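Surface Finish Technician — Jaltadell Coatings Laboratory

Reference 2597. Full-time, permanent, day shift (7:00 a.m. start).

Jaltadell tests paints, powder coats and molded plastics for furniture and appliance makers. The Tristow laboratory is adding one technician to its abrasion and adhesion section. The post reports to the section lead and covers sample preparation, instrument runs and written grading.

Duties
Condition and label incoming panels.
Run rotary abrasion cycles at 1000 and 3000 revolutions and record mass loss.
Carry out cross-cut adhesion and pencil hardness tests.
Grade wear by eye against the Lemia reference set and enter results in the test log. 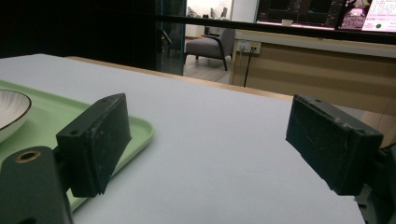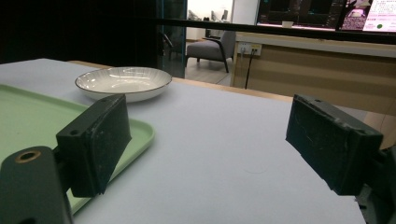

Visual grading takes up a large share of the working day, and applicants should be comfortable with slow, repetitive inspection under controlled light. Training covers the full Lemia scale, which separates loss of gloss, scratching, scuffing and loss of material. Dark matte plastic is graded early in the course — fine pale scratches and scuff marks like those on the dark green parts shown are entered under separate codes, even where they overlap. A trainee grades 131 reference pieces before signing reports alone.

Requirements
Two years of laboratory or quality control work, or an associate degree in a technical subject.
Normal color vision, tested at interview.
Accurate written English.
Experience with Quartey gloss meters is useful but not required.

To apply, send a résumé and a one-page cover letter to the Tristow office, quoting the reference above. Applications close at the end of October. Interviews last half a day and include a short grading exercise.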